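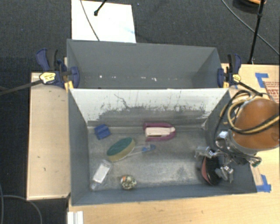 I had a whole different item planned for this month, all about sunscreen, and then norovirus came to Vedmont and I lost a week to it. So sunscreen can wait. Let's talk about the stomach bug, since half of you have had it and the other half have been emailing me to ask how not to get it.

The short version of what happened in town: the first messages landed in my inbox on a Thursday, late afternoon, from parents at the elementary school. By the next week it had gone through the swim club, the Clirkura building on the east side (the big office with the shared lunchroom) and at least one bridge group. The county health page put up a notice calling it a "gastrointestinal illness consistent with norovirus," and that's how they write it before the lab results come back. The results came back. It's norovirus.

I got it on day five or so. I'll spare you most of it. I went to bed feeling slightly off, woke up at 2 in the morning, and spent the rest of the night on the bathroom floor with a towel for a pillow. It was awful and it was short, and that's pretty typical - most people are through the worst in one to three days.

A few things people keep asking me.

Is it the flu? No, and I wish we'd all drop the words "stomach flu," me included. Influenza is a respiratory virus. Your flu shot is a great idea and I'll nag you about it in November, but it does nothing at all for this one. There's no norovirus vaccine you can go and get right now, although several have been in trials.

Does hand sanitizer work? Not well! This is the one that surprises everybody. The alcohol gels are good against plenty of germs, but norovirus has a tough outer shell and shrugs a lot of it off. Soap and running water, 20 seconds, get between the fingers and under the nails, rinse it all down the drain. I walked past the sanitizer pump at the library last week and there was a line for it (a line!) with the restroom sink free right next door. Use the gel if it's all you've got, but go find a sink when you can.

How long am I contagious? Longer than you'd like. You're at your most contagious while you're sick and in the first couple of days after you feel better, and you can keep shedding the virus for two weeks or more. The usual advice is to stay home for at least 48 hours after the last of your symptoms. That means no cooking for other people either. I know, I know, you feel fine and there's a potluck. Send chips. Better yet, have somebody else send chips.

What do I clean with? Chlorine bleach, mixed with water, or a product whose label says it's registered for norovirus. Lots of the wipes under your sink aren't, so read the small print. Put on gloves, clean up the mess first with paper towels, then put the bleach mixture on and leave it there for at least five minutes before you wipe. Never mix bleach with ammonia or any other cleaner, and open a window. For laundry, carry it without shaking it, use the hottest water the fabric can take and dry it on high. And do the faucet handles, the light switches, the TV remote and your phone. I forgot the fridge door and I'm fairly sure that's how it got to the rest of my household.

Now the part that can get serious, and that's dehydration. Healthy adults mostly come out fine. The people I worry about are babies, toddlers, older folks and anyone with a weak immune system or kidney trouble. Small sips, often. I'm talking a teaspoon or two every few minutes if that's all that stays down. Oral rehydration solution from the pharmacy is the best choice, for kids especially. Sports drinks have more sugar than you want and less salt, though for a grown-up with a mild case they'll do. For babies, keep on with breast milk or formula and call the doctor early.

Please call somebody if you see:

Very little pee, or none for six hours or more in a small child
Dizziness on standing up
Crying with no tears, or a baby who's hard to wake
Blood in vomit or stool
Vomiting in an adult that goes past two days
Fever over 102

The nurse line at the Prullura clinic is open until 8 in the evening and they've been wonderful. I called them myself about whether to keep taking my blood pressure pill while I couldn't keep water down. (Good question to ask, by the way. Some of those pills are hard on your kidneys when you're dried out, so don't guess - call.) The Rao pharmacy on Main ran out of the rehydration packets last weekend but told me they've restocked, and they'll hold a box at the drive-up window if you don't want to bring your germs inside. Thank you for not bringing your germs inside.

One reader wrote to say she'd had it in January and figured she was safe for the year. Sorry! There are a lot of different strains, and having one doesn't do much to protect you from the next. Whatever immunity you get doesn't seem to last all that long either.

Another asked about shellfish. Yes, raw oysters can carry it, and a quick steam may not kill it, so cook them all the way through. Rinse your salad greens and berries too. But what's going around Vedmont looks like plain old person to person, from what the county has put out so far.

The school is open as usual and has pushed field day back a week. The swim club pool reopens once the cleaning is finished, so check their page before you drive over. If your kid is still queasy, keep them home for both.

Sunscreen next month, and I've got opinions about the spray kind. Go wash your hands.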